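Section 7. Waste basket: fitting the liner and daily use

7.1 General

The Carner desk furniture range includes a round waste basket for dry waste. It may be stood on the floor beside the table or on the table top while the liner is being changed. The basket is supplied without liners. This section covers fitting the liner, putting waste into the basket, emptying and cleaning.

Before starting, check that the table has been levelled and fixed in position as set out in section 6. Do not place the basket on a table that rocks or slides when pressed at one corner.

7.2 Liner size

Use a thin plastic liner with a flat or gathered base. When opened out, the liner must be long enough to reach the bottom of the basket and fold over the rim. Liners from the Tokik series in size 33 fit without trimming. Other makes may be used if the opening stretches over the rim without tearing.

Note: Clear and tinted liners can be used in the same way. A translucent liner allows the fill level to be checked from the side.

7.3 Fitting the liner

1. Empty the basket and wipe the inside with a dry cloth.

2. Stand the basket upright near the back of the table, clear of the edge.

3. Open the liner fully and shake it once to let air in.

4. Lower the closed end of the liner into the basket until it touches the bottom.

5. Fold the open end outwards over the rim. Work round the basket in one direction and keep the overlap even.

6. Smooth the overlap down the outside. Small creases do not affect use.

7. Press the liner gently against the inside wall to release trapped air. If it springs back, lift one side of the overlap, let the air out and fold the side down again.

Caution: Do not pull the overlap down hard. A stretched liner may split at the rim when it is lifted out.

7.4 Putting waste into the basket

The basket is intended for paper, tissues, wrappers and similar light items. Crumple tissue paper before dropping it in. Flat sheets tend to lie across the opening and hold up whatever is put in after them.

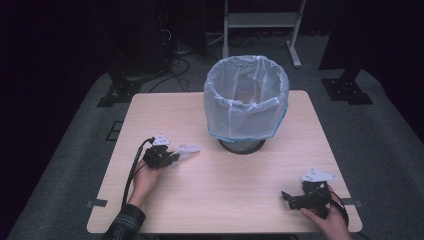 Release each item over the opening, inside the line of the rim. Items that catch on the fold of the liner should be moved inwards before more waste is added. Do not press waste down by hand.

Caution: Do not put liquids, hot ash, batteries or broken glass into the basket. The liner is not a sealed container.

7.5 Removing a full liner

Change the liner when the waste is 2 cm below the rim, or sooner if food wrappers have been put in.

1. Lift the overlap away from the rim all the way round.

2. Gather the open end together and twist it.

3. Hold the basket steady with one hand and draw the liner straight up with the other.

4. If the liner sticks, lower it slightly and let air in down one side. Lift again.

5. Tie the neck of the liner and dispose of it with general waste.

Note: Loose pieces left in the bottom of the basket should be tipped out before a new liner is fitted.

7.6 Cleaning

Wipe the basket with a damp cloth and a little washing-up liquid. Dry it fully, including the underside of the base, before it goes back on the table. Water trapped under the base can mark a light wood-grain surface. Do not use scouring powder or solvent cleaners.

For marks on the table top, see section 6.2. Replacement baskets are ordered from Sulel under the part number printed on the packing list.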